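Ticket 406
Opened by: Jalen Baptiste
Location: Ultulitz building, second floor kitchen
Category: Furniture and fittings
Priority: Low
Status: Waiting on parts

Subject: Counter drawer sticks and won't close the last bit

Original request
The wooden drawer on the kitchen counter sticks when you push it in. It goes most of the way, then stops with a gap at the front. If you lean on it, it closes, but then it takes two hands to get it open again. It started in April after we moved the counter things over from the old Stokel office. I have emptied the drawer and it still does it, so it's not something caught inside. The slide on the right looks like the problem to me. The left one feels smooth.

Reply, facilities desk, 9:40 a.m.
Thanks. Before we send anyone, please check the following:
Is the drawer an Orkmont or an Akyol? There should be a sticker underneath.
Does it stick at the same point every time?
Is anything pushed up against the back of the unit?

Reply, Jalen, 10:15 a.m.
Sticker says Orkmont. Same point every time, 13 mm from closed. Nothing behind it that I can feel. The cutting board sits behind the drawer but it isn't touching.

Reply, facilities desk, 11:05 a.m.
Please wipe the right slide with a dry cloth and run the drawer in and out a few times. Don't use cooking oil or spray on it. If there are crumbs in the track, a soft brush will get them out. Check the screws at the front of the slide as well and tighten by hand only.

Reply, Jalen, 1:30 p.m.
Done. A lot of crumbs came out, mostly cereal. The front screw was loose by two turns and I tightened it. The drawer now stops 2 mm short instead of 13. It opens with one hand. Still scrapes on the right side near the end of travel.

Reply, facilities desk, 2:10 p.m.
Good. The scrape is probably a worn bearing in the slide. Orkmont sells the slides in pairs, so we will order a pair and replace both. The part is rated for 1,000 open and close cycles a year, and a shared kitchen can go past that. Keep heavy items out of the drawer until the new ones are on. Tea and napkins are fine.

The fitter will need to know what has to be moved before the unit can be lifted.

Reply, Jalen, 2:50 p.m.
Pictures attached. The toaster oven is the heavy one and I would rather not carry it alone. The jars can go on the table by the window. The teal plate with the plush pineapple and watermelon can go there too. Please put the cutting board back where it was afterward, people look for it.

One more thing for the fitter: the marble marks easily, so put a towel down before setting any tools on it.

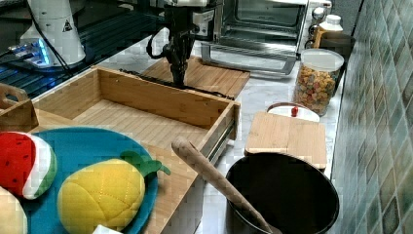
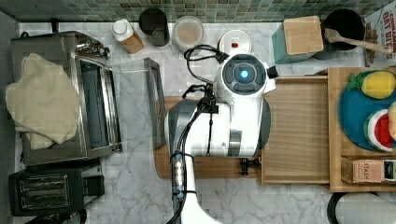
Attachments, ticket 406: the first shows the drawer open with the right slide exposed, the second shows the counter from overhead.

Reply, facilities desk, 3:20 p.m.
Received, thanks. Slides ordered. We will bring two people for the toaster oven. Ticket stays open until the new pair is fitted.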